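Clekarell Film Boards > Home Video > Transfers and Restorations

Thread: Mundora disc of The Rautiainen Account — which cut is it?

reelchange_b
Picked up the Mundora release in September. The sleeve says "complete version." My player gives a shorter running time than the old Kelis tape, by 4 minutes. Has anyone compared them scene by scene?

gatefloat
The tape is a PAL conversion, so be careful with running times. Speed-up at 25 frames would make the tape shorter, and yours is longer. That means the gap in content is bigger than the clock says.

reelchange_b
My tape is NTSC. Kelis put out both. Catalog number ends in 417.

gatefloat
Then ignore the speed-up. In that case 4 minutes is 4 minutes.

oxide_shed
Most of it is the harbor office scene. On the tape the detective goes back for the ledger and talks to the clerk a second time. The disc goes straight from the phone call to the car. There is no jump in the music, so I think the disc comes from a print that was cut before the final mix.

sprocketwear
Disagree. The music under the car scene starts in the middle of a phrase. Listen at minute 52 with headphones. That is a physical cut in a finished print, with a short fade added to hide it.

oxide_shed
I did listen. The cue starts the same way on the tape, and the tape has the clerk scene in front of it.

sprocketwear
Fair point on the cue. I still hear a level change on the disc that the tape does not have.

reelchange_b
The end credits also differ. The disc lists the clerk, who has no second scene but is in the first reel either way, so that settles nothing.
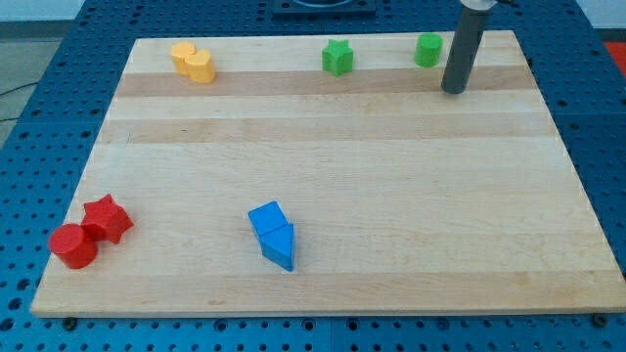
Is the disc at least running at the correct film speed?
It runs at 24 frames per second with no pitch shift, so the missing time is missing footage.

gatefloat
Agreed on speed. The framing is another matter. The tape is open matte, the disc is cropped to 1.85, and the crop is too low in the courtroom scenes. Foreheads are clipped in the wide shots.

oxide_shed
I would call that the original framing. The boom mike shows on the tape in two of those shots.

sprocketwear
One of those shots. The other is a lamp bracket. Keeping both copies until somebody scans a better print.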